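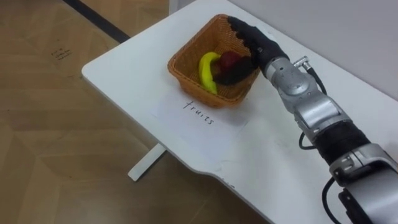 Negussie wrote at 14:20:
Handwritten labels are fine for a trial. For anything permanent I would go with card in a clip on the rim. Paper on a tabletop collects grime along the tape line.

Share (3) | Print | E-mail this thread

Arne Hellwig wrote:
The clip adds a part to lose. My sheets are ordinary paper with thin dark lettering, readable from a chair. The question was about category width. "Fruits" is narrow. "Office supplies" takes in tape, pens, staples and half of what ends up on a table by May.

rema_93 wrote:
Then split it. Adhesives in one basket, writing tools in another. I run it that way at the Wusville reading room and returns take less time.

Arne Hellwig wrote:
Disagree. With two baskets the decision is binary and people make it while walking past. A third basket adds a decision and takes table width. Shallow wicker also shows its contents from above, so a finer split gains little. Tape goes under office supplies, fruit goes left, the middle of the table is for items still to be sorted.
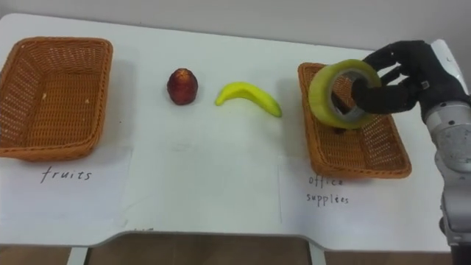 RE: Basket spacing and liners

kudumach wrote:
I leave 270 mm between rims. Any closer and things get dropped into the wrong side. Line the fruit basket if you use real fruit – juice gets into the weave and does not come out.

Negussie wrote:
A liner hides the crumbs until they smell. I use no liner and brush the weave out with a dry paintbrush.

rema_93 wrote:
Brush for dry goods, liner for fruit. I still say three baskets.

3 replies hidden | 20 shares | Print | E-mail this thread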